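Subject: Re: [wirkerdale-sewing] Lining a wool coat, worth the trouble?

On Tuesday the list got this:
> I have a Gronier coat pattern cut out in charcoal wool and the
> instructions leave it unlined. Has anyone here added a lining to one
> of these? I'm scared of wrecking the collar. Also, is the Marnano
> twill too heavy for it?

Yes, yes, please line it! I've made that coat twice, once as written and once with a full lining, and the lined one is the coat I grab every morning from October on. It slides over sweaters, it hangs better in back, and the inside is so pretty that I keep leaving it open.

The collar is fine, I promise. Cut your lining from the coat pieces, take off the facing width, then add a one-inch pleat down the center back so you can move your arms. I bag mine through a sleeve seam and the collar never gets touched again.
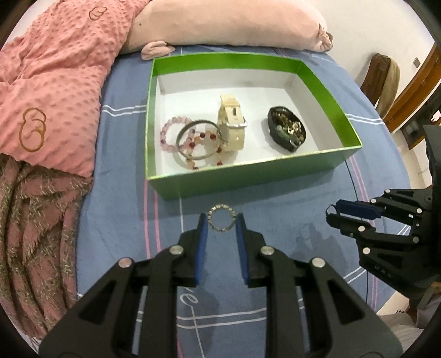
On the twill — I'd save it for a jacket. It's lovely stuff but it fought me at the armholes. The Nwankwo satin-back is lighter and comes in a rust color that would look wonderful with charcoal. You'll need more than 2 yards if you're tall.

Oh, and use a size 70 needle for the lining, then switch back before you topstitch the wool. I forgot and had to pick out the whole left front.

Please post the coat when you get to the hem, I want to see what color you pick!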